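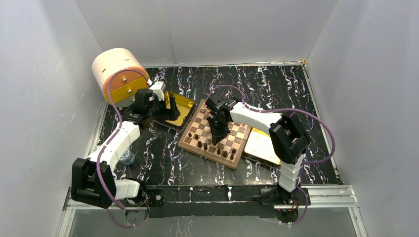

Kilian Hubmann wanted to know why we didn't just let the arms play chess, and he asked it before I had even finished saying hello. It's a fair question, and it came up so often during the open day at Iscombe that I'm going to start the section with it. Playing a decent game is a software problem, and plenty of people have worked on it. Picking up a bishop by the head and putting it down somewhere else without knocking over its neighbor is the part we care about, and it's also the part a visitor can judge for themselves. Everybody knows what a dropped chess piece looks like!

So the task we showed was clearing up. Pieces go from the board to a tray, and that's it. I had expected people to be bored by this after a minute or so, and I was wrong (Johanna Lanz had told me I would be, and I owe her a coffee).

4.2 How the day was run

We opened the lab to visitors on Jan 31, 2022, in 13 sessions with a short break after each. Every session began with the board set up by one of the guests, who could put the pieces wherever they liked. I loved this bit. Children tended to bunch everything together to make life hard for the gripper, while the engineers from Lüthi spread things out very politely and then stood back with their arms folded.

Florencio Calvo did most of the talking and I looked after the notes. We didn't use a script. He'd tried one at the Henduvville visit back in July and found that people stopped asking things once they sensed a speech was under way, so this time he only gave a two-sentence welcome and then waited. The waiting felt awful for the first couple of sessions - I kept wanting to jump in - but the questions did come, and they were better ones than we got in the summer.

We wrote down each question as it was asked, along with whatever the arms were doing at that moment. Boris Kollár and I sorted these into groups afterward, working apart and then comparing. We disagreed on 27 of them, mostly where somebody had asked two things in one breath, and we settled those over a long lunch. Questions about safety went in one group, questions about jobs in another, and so on through seven groups in all.

One moment is worth describing in more detail, and it's the kind of moment people leaned in for. Figure 7 shows the left gripper with a dark piece held over the gold tray and four pieces still standing on the board. Questions asked at this stage of a transfer were nearly always about the grip itself. How hard is it squeezing? Does it know it's got something? Would it notice if I took the piece away? Once a piece was down, talk drifted back to chess openings and somebody's grandfather.

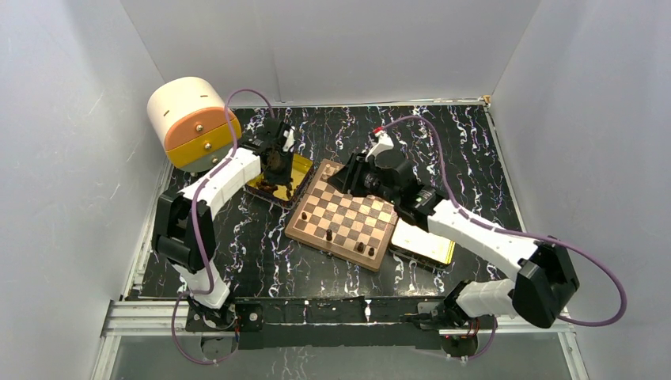 Figure 7. Clearing the board: a piece held above the tray by the left arm.

4.3 What visitors asked about

Grip questions made up the largest group, and I'll admit that surprised me. Going in, I'd have put my money on jobs. Ynyr Mathias, who read an early draft, pointed out that we had more or less pushed people toward the gripper by choosing such small objects, and I think he's right. With the larger blocks used in the Gulta demonstration, the talk was mostly about speed.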